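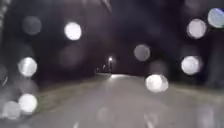 Can a path-following robot keep its line at night when there is water on the camera lens?

It can on wide, evenly paved sections, provided the software knows which parts of the image are covered and stops treating them as scenery. On bends under trees the results are not yet good enough for unattended running.

Stirkwood Night Path Project
Progress report to the Quansah fund, second reporting period

1. Work completed

The aim for this period was a method that finds water on the lens, marks the affected pixels, and passes the mark to the path estimator and the person detector. The first version is finished and has been run on all recorded material from the Stirkwood route.

The method relies on a simple property. A drop on the lens is far out of focus and holds its place in the image, while the verges, trees and lamps behind it shift as the vehicle moves. We keep a running estimate of brightness for each image cell and look for round regions whose outline persists. Bright discs are found quickly. Dim gray ones against dark foliage take longer, and a few are missed until a lamp comes into range and lights their rims.

Once a region is marked, the path estimator gives it no weight. The verge lines are then fitted from whatever remains. Where a drop covers the join between pavement and grass, the fit carries across from the clear parts on either side. We tried filling the covered regions with generated texture in September and dropped the idea. The filled images looked better to a person and gave worse steering estimates.

2. Data

The labeled night set now holds 1,833 images, against the 3,000 promised in the work plan. Labeling is slower than budgeted. The dim discs have soft outlines, and two labelers often draw them differently, so every image with a disputed outline goes to a third pass. The labeling guide was rewritten to allow an "uncertain rim" class, and the older labels are being converted.

We do not propose to lower the target. The remaining images will be drawn mainly from the tree-covered part of the route, which is thinly represented.

3. Results

Path position on straight sections is stable with the mask on. With the mask off, the estimator sometimes takes the curved rim of a low drop for the edge of the pavement and pulls the line toward it. That fault has not recurred on the test recordings since the mask was added.

Bends remain a problem. Near the vanishing point the path is a thin strip, and one drop can hide most of the useful edge. The estimator then falls back on its last heading, which is wrong by definition once the curve starts. A short memory of the clear view is being tested as a replacement.

The person detector is the weaker of the two modules. At long range a person on the path may be no more than a narrow dark shape with one bright light, and the detector, trained on daytime figures, has little to work with. A small sharp light is also what a distant street lamp looks like. We now pass the light's position relative to the path as a separate input — early results are mixed.

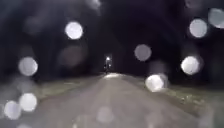

Benedita Coelho wrote in her comments on the draft that the detector should be judged on how early it slows the vehicle, and that a table of per-image scores would hide the failures that matter. She also asked that a masked region over the path count as possibly occupied until it has been seen clear.

Both points are accepted. The second costs speed: in simulation the vehicle slows down more often than the route schedule allows, and the rule will need a time limit or a second camera. Vostach has been asked to quote for a mount that would hold two cameras far enough apart that a drop on one does not cover the same ground on the other.

4. Delays and changes

The onboard computer was returned to Zitside with a failed connector and was away for nine working days. Offline processing went ahead during that time, but the closed-loop runs planned for the end of the period did not take place. They move to the next period. No change to the total budget is requested. We ask to move 3,000 dollars from travel to labeling.

5. Next period

Finish the night set and convert the older labels.
Run the mask closed-loop on the straight sections, with a safety operator walking alongside.
Compare the last-heading fallback with the short-memory version on every recorded bend.
Report stopping behavior as Coelho suggests, with per-image scores in an appendix.

The mask code and the revised labeling guide are in the shared project folder. The converted labels will be added when the third pass is complete.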